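**Notebook, finishing bench. December, started 7:40 a.m.**

Carrying on with the adhesive peel problem on the Surnerside order. Last entry ended with the second batch of coupons failing at the primer line. Pulled the remaining coupons from the rack this morning and sorted them by failure type before doing anything else.

Result of the sort: most came off clean at the metal, with the primer staying on the tape. A few split inside the tape foam, which is what we want. The clean ones are all from the later wipe-down, after the solvent can was changed. Same grade on the label, different lot.

Checked the obvious things first:

- Tape lot: same roll for all coupons.
- Primer: opened in November, within date, no skin or settling.
- Roller: 8 passes per coupon, same roller, same person.
- Dwell: overnight for all of them, on the rack by the north wall.
- Solvent: changed between groups, see above.
- Wipes: the box was also changed. I had not written this down at the time.

So there are two variables, and I can't separate them from the existing coupons. Lost a day there. The log sheet for the bench has a column for solvent and none for wipes. Added one by hand; somebody please fix the template on the shared drive.

Water break test on fresh blanks, 9:15. New solvent with old wipes (found a half box in the Utura cabinet): the film holds, no beading. New solvent with new wipes: beads up within a few seconds, worst at the corners where the wipe was folded. Old solvent with new wipes: same beading. There was only enough old solvent for one blank, so treat that last one as weak evidence.

Points to the wipes. Soaked one of the new wipes in clean solvent in a glass dish, pulled it, and let the dish dry in the hood. It left a visible ring, slightly tacky. The old wipe left nothing I could see. My guess is a fabric softener or a binder, but there is no way to tell from here and it doesn't change what we do.

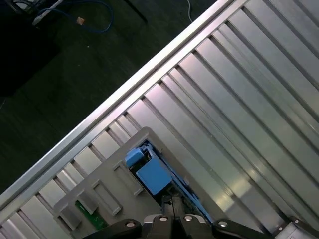 Cut another set of blanks after lunch and ran them with the old wipes only. Cleaning sequence was wipe, flip to a clean face, wipe again in the same direction, discard. No circular wiping. Let them flash off, primed, waited for the primer to go dull, taped, rolled. These go on the rack overnight like the others and get pulled tomorrow.

Temperature at the bench has been low all week because the loading door is being left up. The thermometer over the sink read under the primer sheet's minimum first thing, then came up by mid-morning. I don't think it explains the failures, as the good coupons were made on an equally cold day, but I moved the primer to the heated cabinet anyway and wrote the cabinet temperature on the coupon bag.

Pull tester: the zero drifted again. Re-zeroed before each group and wrote the offset down. Checked with the 100 N dead weight and it read within the last digit, so the load cell is fine and the drift is probably the clip lead. The replacement lead from Standska is still on back order. Until it arrives, do not lean on the cable during a pull. Twice now I have seen the trace jump when it gets bumped, and one of those jumps ended up in the report draft as a peak. Removed it.

Also compared our peel angle with the Bošković fixture drawing. Ours sits a little under 90 degrees at the start of the pull and corrects itself once the sled moves. The first part of each trace should be dropped for this reason. I had been averaging the full trace, so all the averages in the last entry are slightly off. Will redo them from the raw files and leave the old numbers crossed out in place.

Stock check, since the order depends on it. 1,494 strips cut and bagged, none of them applied yet, good. Half box of old wipes covers the coupons and not much else. Sent a request to purchasing for the previous wipe part number, with a note that a substitute is not acceptable without a soak test. Marked the new box DO NOT USE FOR BONDING. They are fine for benches and hands.

Open items:

1. Pull the overnight set. Target is foam split on all of them.
2. If they pass, repeat with new wipes to confirm the failure comes back.
3. Re-average the earlier traces with the start dropped.
4. Add the soak test to incoming inspection for wipes.
5. Ask about the loading door.

Hood filter light came on at 4:30 p.m. Ran it out to the end of the shift; spare filter is on the shelf under the coupon rack.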